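제목: Re: [책읽기모임] 낭독 세트 대출 목록 정리 방식
보낸 사람: Adesuwa Yusuf
받는 사람: 어린이 책읽기 모임 메일링 리스트

Musa 님 메일에 항목별로 답합니다. 인용문은 필요한 부분만 남겼습니다.
같은 작업대 사진 네 장을 본문에 넣습니다.

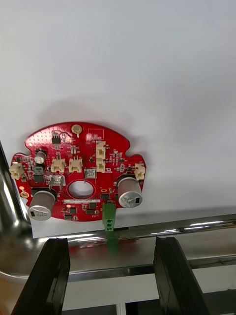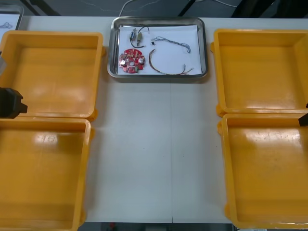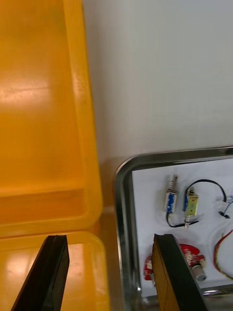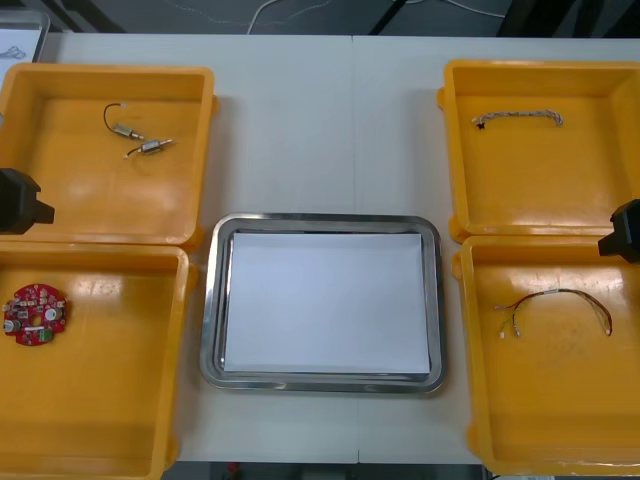

작업대. 첫 번째는 빨간 기판, 네 번째 왼쪽 위 노란 트레이에는 소형 모터 두 개.

Musa Jibrin 님이 쓴 글:
> 현재 목록에는 764권이 올라와 있습니다. 그중 Flinditz 그림책 세트는
> 세트 단위로 한 줄, Cornier 읽기 시리즈는 낱권 단위로 한 줄씩
> 입력되어 있어 대출 건수를 비교할 수 없습니다.
> 둘 중 하나로 통일했으면 합니다. 저는 세트 단위를 선호합니다.

낱권 단위에 찬성합니다. 세트 단위로 기록하면 반납 때 한 권이 빠져도 목록상으로는 확인되지 않습니다. 6월에 Flinditz 2번 세트가 그렇게 처리되었고, 빠진 책은 다음 가정에서 알려 주어 찾았습니다. 세트 번호는 별도 열로 두면 묶어서 집계할 수 있습니다.

> 권장 연령은 출판사 표기를 그대로 쓰면 됩니까?

그대로 쓰되 열을 둘로 나눕시다. 출판사 표기는 대체로 혼자 읽는 나이 기준이고, 우리 모임은 어른이 읽어 주는 경우가 더 많습니다. Cornier 3단계는 표기상 7세 이상이지만 4세 아이에게 읽어 주어도 무리가 없었습니다. 한 쪽의 문장 수가 적고 같은 구문이 반복됩니다. 열 이름은 "혼자 읽기"와 "읽어 주기"로 제안합니다. "읽어 주기" 값은 실제로 읽어 준 가정이 입력하고, 값이 없으면 빈칸으로 둡니다. 추정값은 넣지 마십시오.

> 대출 기간 14일은 유지합니까?

유지합니다. 연장은 1회, 대기자가 없을 때만 가능합니다. 보드북은 예외로 연장 횟수를 제한하지 않습니다. 한 책을 오래 반복해서 읽는 시기라서 반납 독촉의 실익이 없습니다.

> Adebisi 서점에서 받은 중복본은 어떻게 합니까?

같은 제목이 3권을 넘으면 초과분은 목록에서 빼고 교환용으로 돌립니다. 판본이 다르면 중복으로 보지 않습니다. Galtorard 동시집은 초판과 개정판의 수록 순서가 달라 낭독 모임에서 쪽 번호가 맞지 않았습니다. 비고란에 판을 적어 주십시오.

추가로 두 가지입니다. 제목 열에 부제를 함께 넣은 행이 있어 정렬이 어긋납니다. 부제는 쉼표 없이 다음 열로 옮겨 주십시오. 그리고 역자 이름은 책등이 아니라 판권면 표기를 따릅니다.

이견이 있으면 이 메일에 회신해 주시고, 없으면 Cornier 쪽부터 수정을 시작하겠습니다.

Adesuwa Yusuf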